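Lost in the Mulch: Does Handle Colour Change How Quickly We Find a Dropped Tool?
Group project report, Design and the Everyday - Oanh Tiêu, Tharun Rao, Katia Tedesco
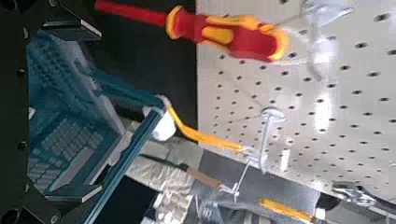
Figure 1. A slim tool handle in yellow.

Background
Anyone who gardens has put down a pair of snips and then spent ten minutes kicking through leaves looking for them. Our project began when Katia lost her nan's weeding fork at the Tustance community garden and we all got down on our knees to look. It had a dark green handle. Who decided on dark green?!

Meenakshi Kurian, who runs the tool shed at Tustance, let us read the lending book. It has 1,057 loans in it, and 66 of those end with the word "lost". That was more than any of us expected, and it gave us our question.

What we did
We marked out a square of garden bed under the gum trees and covered it with bark mulch and dry leaves. Four small hand tools of the same model were used, with handles painted green, brown, red and yellow. One person hid a tool on the surface (never buried), another started the clock, and the searcher walked in from the path. Every searcher did all four colours in a shuffled order. We ran the whole thing in the early afternoon and again near dusk, as Tharun was convinced that red would fall apart in low light.

What we found
Tharun was right, and he has not stopped mentioning it. In the afternoon red and yellow were both found very fast, often before the searcher had stepped off the path. Near dusk red slowed down a lot and ended up close to brown, while yellow barely changed. Green was slowest in the afternoon, which we put down to the clumps of weed poking through the mulch. Brown was a surprise: it did better than green, and several people said they spotted its shape first.

We loved reading up on why this happens. As the light drops our eyes become less sensitive to the red end of the spectrum, so a handle that looks bright at lunch can look nearly black by tea time. It's called the Purkinje shift and it was easily our favourite part of the reading.

Problems
Our yellow paint was glossier than the other three, so some of its advantage could be shine. Searchers also got better with practice - shuffling helps, but it doesn't remove that completely. And we only tested one kind of ground. Yellow on a bed of fallen wattle blossom might be a disaster.

Next steps
Meenakshi has asked us to paint the shed's smaller tools before May. We'd like to use a matt yellow this time, then compare the lending book after another season. Thanks to Jayanthi Rajan for the stopwatches and for reading two very messy drafts.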